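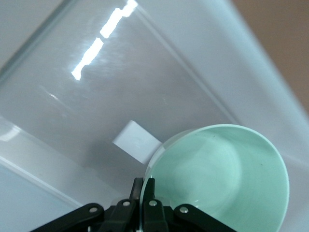

Forkbridge Makers, Arm and Gripper Group

Home | Ask | Browse | Members | Search

Budgeting for a second gripper and a wrist camera

Posted by skusar_bench, 1st November

We have one arm doing pick and place with cups and small blocks on a glossy tabletop. The plan is to buy a second two-finger gripper and keep the first as a backup. The club has given us $282 for the rest of the year. Do I spend it all on the gripper, or hold something back for the table and lighting? The cup gets held by its rim with the black gripper, and the camera at the wrist picks up a lot of white glare from the clear panel. I have to hand in a parts list before the next order goes out and I don't want to ask twice.

Murray Kerslake

Hold some back. A plain gripper kit with the same style of linkage will run you $144 if you already have the servo. Ours at Clornbridge was that price in March, shipping included. Put the rest into these, in order:

- a matte mat to go over the shiny surface
- spare finger pads
- pivot screws, a bag of them
- a diffuser for the overhead light

The mat is the cheap one and I would get it first. We spent 2 weeks adjusting camera exposure before we tried one, and the mat did more. Get a dull gray or dark blue if your blocks are white. White on pale gray is hard on any detector.

Check the mounting holes on the new gripper before you pay. Two of the kits I looked at had the same photo and different hole spacing. Also ask how far the fingers open. Gripping a cup by the rim needs very little, but if you ever want to take it around the outside you need the full width of the cup plus some room.

tallow9

Just buy two grippers. You will break one.

Nomura

I would not buy two at once. Buy the one, run it for a month and write down what wears out. On ours it was the pads and then the cable. Never the screws, though they did work loose and we put threadlocker on them.

Murray's order is fine except I would move the diffuser up. A sheet of tracing paper on a wire frame will do until you have money for a proper one. Leave yourself a small amount for cups too. Ours was a single cup for months and the arm got good at that cup only. Get a few colors and sizes from a thrift store.

Print this page | E-mail this page

Related posts
Which servo for a small two-finger gripper?
Glare on clear acrylic and how to cut it
Parts list template for club orders
Used arms: what to check before you pay
Finger pads, silicone or rubber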